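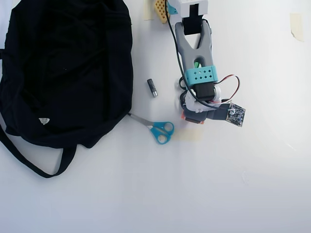

The Plametport in black, on the worktable with scissors and a battery.

Plametport Soft Holdall, Black

The Plametport is the bag we reach for when we don't quite know what we'll be bringing home. It began as a plain black cloth bag for carrying sewing to and from an evening class, and over the years it has been used for library books, swimming things, wet-weather coats, a great many onions and, on one occasion, a full set of curtains for a bay window. We have altered it very little, and each time we've tried to be clever with it somebody has written in and asked for the old one back, so the old one is more or less what you get.

It's a soft bag all the way through. There are no boards in the base and no stiffening in the sides, so it slumps when you put it down and folds up small when you've finished with it. If you want something that stands to attention by the front door you would be happier with the Honkanen, which has a proper flat bottom and costs a little more. The Plametport is for people who keep a bag inside another bag, or in the bottom of the wardrobe, or under the car seat until it's wanted.

The cloth creases, and we'd rather say so now than have you disappointed when you open the parcel. It arrives folded in 6, and the fold lines do take a while to drop out. Hang it from a door handle overnight with a couple of heavy books inside and you'll find most of them have gone by the morning. A cool iron through a tea towel will see to the rest, if you mind about such things. Darlene Leclerc, who cuts most of our bags, doesn't mind at all and says hers looks better for it.

The strap is long enough to go across the body over a winter coat, and it's the same black as the bag. It can be shortened with a simple knot near the end, and plenty of our customers do just that for children or for cycling. Please don't cut it down unless you're quite certain — we can sew on a new one, but it means posting the bag back to us and being without it for a fortnight.

There's a small white triangle on the cloth, and that is all the decoration it has. We get asked now and then for a version with a larger mark or a name across the side, and I'm afraid the answer is still no, though Fotov will embroider initials on any of our bags if you ask them nicely and send it to them direct.

Details

Colour: black only
Weight: 206 g
Strap: one, long, fixed at both ends
Pockets: 2, both inside, no zips
Care: hand wash cool, dry flat, keep away from white shirts the first time
Guarantee: 18 months on all stitching

Price and ordering

The Plametport is £18, with postage on top. If you order two or more to the same address we'll send them together and charge you for the one parcel. Orders placed before noon usually go out that day, and later ones the day after. The Alloseo shoulder pad slides on to the strap and is sold separately. It's well worth having if you carry tins or potatoes any distance.

Stock note, Monday, October 27, 2008: we are down to the last shelf of these, and the next batch is being sewn now and should be with us by the middle of November. You are very welcome to order in the meantime and we'll hold your place in the queue. Nothing is charged until the bag is packed.

For repairs, replacement straps or any question at all about the cloth, please write to Sigita Lapiņa at the workshop, and do put your order number at the top of the letter if you still have it. If you don't, tell her the name it was sent to and she'll look it up.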